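Ticket 791: Umlaute in exportierten Vereinslisten kaputt
Status: gelöst
Bereich: Import/Export
Gemeldet von: Consuelo Escobar
Eröffnet: 01.06.2019

Ausgangslage

Hallo zusammen! Ich pflege für den Chorverband Stusau die Mitgliederliste in Pondholm (Version 15, unter Windows) und bin nach wie vor begeistert davon, wie flott das Programm mit unseren über 1.000 Einträgen umgeht. Seit dem Update im April macht mir aber der CSV-Export Kummer. Aus "Müller" wird "MÃ¼ller", aus "Groß" wird "GroÃŸ", und die Adressetiketten für das Sommerkonzert kann ich so natürlich nicht drucken.

Schritte zum Nachstellen:
Liste "Aktive" öffnen
Datei > Exportieren > CSV, Trennzeichen Semikolon
Die Datei per Doppelklick in der Tabellenkalkulation öffnen

Erwartet: lesbare Namen. Tatsächlich: Buchstabensalat, und zwar bei allen Umlauten und beim ß. Akzente (José, René) sind auch betroffen.

Schon probiert: Programm neu gestartet, anderes Trennzeichen, anderer Speicherort, Schriftart in der Tabelle geändert. Keine Änderung.

Antwort Support (Gruderham)

Danke für die schöne Beschreibung, damit kann man arbeiten! Bitte einmal die Datei im Texteditor öffnen und nachsehen, ob die Namen dort stimmen. Falls ja, ist die Datei in Ordnung und nur die Zeichenkodierung wird beim Öffnen falsch geraten.

Rückmeldung Consuelo Escobar

Im Editor ist alles richtig! Jedes ü, jedes ß, wunderbar. Dann liegt es also an der Tabelle. Aber vor dem Update ging es doch auch mit Doppelklick?

Antwort Support (Gruderham)

Stimmt. Bis April wurde standardmäßig in Windows-1252 exportiert, seitdem in UTF-8 ohne BOM. Die Tabellenkalkulation nimmt beim Doppelklick die alte Kodierung an. Zwei Wege:

a) In der Tabelle über Daten > Aus Text importieren gehen und als Dateiursprung "65001: Unicode (UTF-8)" wählen.
b) In Pondholm unter Einstellungen > Export den Haken bei "BOM voranstellen" setzen und neu exportieren.

Rückmeldung Consuelo Escobar

Weg b) ausprobiert und es klappt auf Anhieb, ich hätte jubeln können! Die Etiketten sind durch, 30 Bögen, alle Namen richtig.

Eine Sache noch, wenn ich schon dabei bin: In der Suchmaske kommt bei mir ein Semikolon, wenn ich ö tippe, und ein Apostroph statt ä. Aber nur manchmal. In der Liste selbst kann ich ganz normal schreiben.

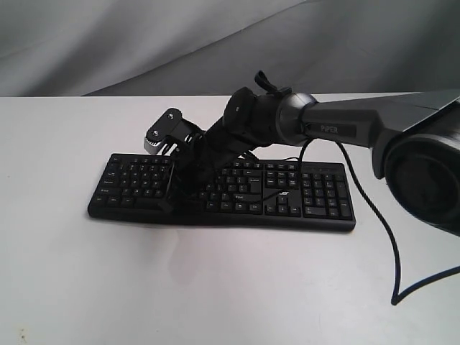
Zuerst dachte ich, das hängt mit dem Export zusammen, aber es passiert auch bei frisch angelegten Einträgen. Gestern zweimal, heute noch gar nicht.

Antwort Support (Gruderham)

Das klingt nach der US-Belegung. Windows merkt sich die Sprache je nach Einstellung pro Fenster, und mit Alt+Umschalt ist sie schnell versehentlich umgestellt. Bitte unten rechts in der Taskleiste nachsehen, ob dort ENG oder DEU steht, während der Cursor in der Suchmaske ist.

Rückmeldung Consuelo Escobar

ENG! Ich habe die englische Belegung aus den Spracheinstellungen entfernt, und jetzt sitzt das ö wieder da, wo es hingehört. Tausend Dank, ich habe heute richtig was gelernt und schreibe das gleich in unsere Anleitung für die anderen Chöre.

Nachtrag: Die Intarasuk-Erweiterung für Serienbriefe liest die Datei mit BOM ebenfalls problemlos ein. Nur die Überschrift der ersten Spalte musste ich dort einmal neu zuordnen.

Ticket geschlossen. Der Hinweis zum BOM wird in die Hilfe zum Export übernommen.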